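# The Patient Work of Picking Up a Cup

*At Flekmont College, a student robotics club has spent the year on household tasks, one short demonstration at a time*

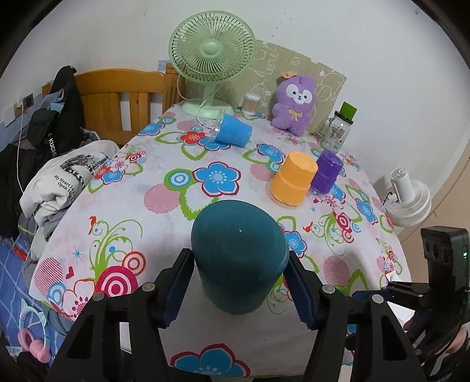
The Flekmont Robotics Club has competed in some form for most of its history, usually with wheeled machines that pushed blocks or threw foam balls. This year its members chose a subject closer to home. They are teaching a robot arm to handle ordinary objects, and they are doing so by performing the tasks themselves with hand-held grippers and recording each attempt. The cups have become the club's standard exercise. A teal one, turned upside down and held between two ridged blue pads, presents a broad rounded top and a body that narrows below it, and the pads must meet it on opposite sides if it is to be lifted straight. Orange and purple cups are set out the same way, while a blue one lies on its side and calls for a different approach altogether.

The project is known as Magagula, and it is the club's entry in the open manipulation category at the Pundmont Student Robotics Meet. Teams in that category submit a trained system together with the recordings used to train it. Judges review both. A team whose robot performs well on the day may still lose points if its recordings are poorly labeled or too much alike.

Zodwa Van Wyk, the club's faculty adviser, regards that second requirement as the more useful one for students.

"They arrive wanting to write the clever part of the program," Van Wyk said. "Then they look closely at what they have recorded and find that every cup was approached from the left. That is a lesson in method, and it will stay with them longer than any piece of code."

By the end of January the club had gathered 2,011 demonstrations. Of these, 462 were set aside after review. The most common faults were a grasp that began before the recording did, a cup nudged out of place by the second gripper, and a label that named the wrong color. Members check one another's work at the Wednesday meeting, and no one is permitted to approve a session of their own.

Much of the recording takes place where the students live. The club encourages this. A bedroom table with a printed cloth, an electric fan and a jar or two at the back offers a camera far more to contend with than a bare laboratory bench, and the rules at Pundmont reward variety of setting. Students are asked to leave their rooms largely as they are and to clear only the space needed for the task.

The hardware is modest. Each gripper has angular black arms joined by pivot pins, with dark blue pads at the tips. The club's workshop keeps spare pads and pins in a labeled drawer, and a sign-out sheet hangs beside it. Software written by the members, called Munus, sorts the recordings by task and marks those that run longer than 20 seconds for a second look.

Three students now divide the training work among them, and the remaining members continue to record. The next set of tasks includes stacking the cups by color – a step the club attempted in the fall and put off until its basic grasps were more dependable.

Van Wyk has asked that the finished recordings be kept in good order for next year's members, along with the review notes for every session that was set aside. The club meets in the engineering building at 4 p.m., and new members are admitted at the start of each term. No prior experience is required.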